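From: Adanech Birhane
To: livard-perception list
Date: November 12, 2018
Subject: Re: Target selection near the bin in the room-tidying task

Dear colleagues,

Thank you to Boyang Su for the careful report on target selection. I reply to the main points in turn and then set out what we propose for the next release of the Livard planner.

> On Friday's build the planner listed objects already inside the bin as candidates for picking. Of the 1,329 proposals in the log, 114 lay within the bin outline. The arm was never sent to any of them, as the reach check came first, but the ranking was plainly wrong. Could the bin be masked before the object detector runs?
>
> — Boyang Su

**1. Masking the bin before detection**

We would advise against this. The detector needs the rim in order to place the release point, and the liner makes the rim hard to find even with a full view. In the view below, the black plastic is bunched over the edge and a crumpled brown paper bag sticks up from the middle. A mask drawn from the rim alone would leave the top of the bag outside it, and the bag would return as a fresh candidate. 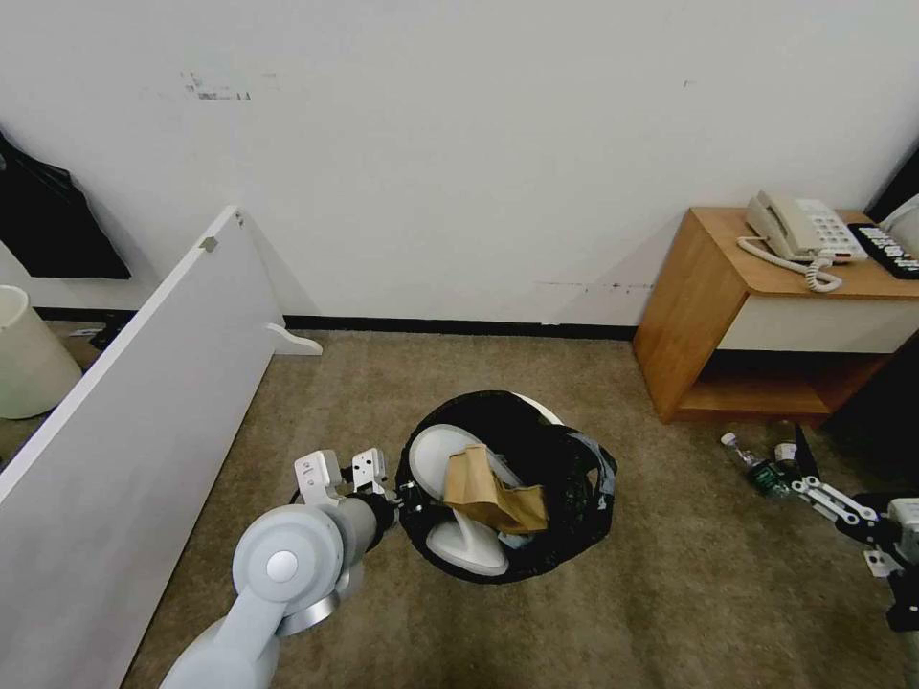
**2. Filtering after detection**

Zhuoran Liang has prepared a change which keeps every detection but attaches a state to it: on the floor, on furniture, or in the bin. Only the first is passed to the ranking stage. The state is decided from the depth of the object's lowest visible point, with the bin treated as an upright cylinder of known height. Items on the nightstand, such as the telephone, are held back by the same rule, so the separate exclusion list in the Cosora configuration may be retired.

**3. Ordering of floor items**

The second matter in the report was that the order changes between one planning cycle and the next when items lie close together. We have reproduced this. The white insoles and the crumpled tissue are similar in colour, and their outlines are sometimes merged. The proposed remedy is to hold a chosen target for 8 cycles unless its confidence falls below the threshold. 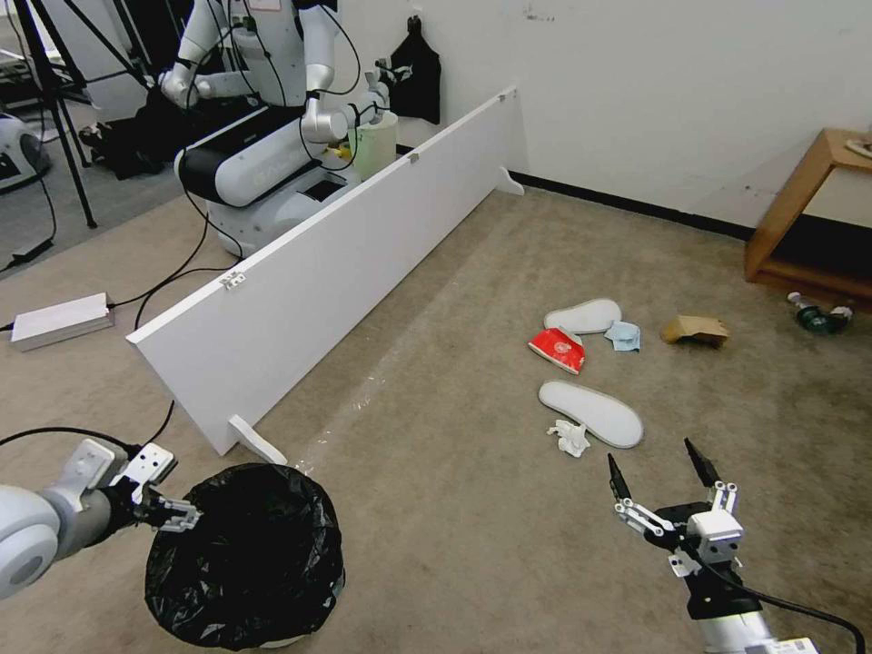
*Floor cluster used for the ordering discussion; bin at lower left, board behind.*

The upright white board should remain in the collision map as a fixed obstacle. Please do not remove it in order to shorten planning time, even where both arms are working on the near side. Its foot brackets must also be included, as the earlier map held only the flat panel.

**4. Requests to members**

- Eliécer Mosquera is asked to confirm that the new state field does not break the Flomilska log reader.
- Yanling Shao is asked to review the cylinder fit, in particular where the liner hangs unevenly.
- Anyone with recordings of small bottles lying on carpet is invited to send them. The present set has only 4, and none with the bottle close to furniture.

Comments on the patch should be sent to this list — private replies are difficult to trace at a later date. The threshold value remains open, and we would welcome figures from other rooms before it is fixed.

Yours faithfully,

Adanech Birhane
Planning and Perception, Livard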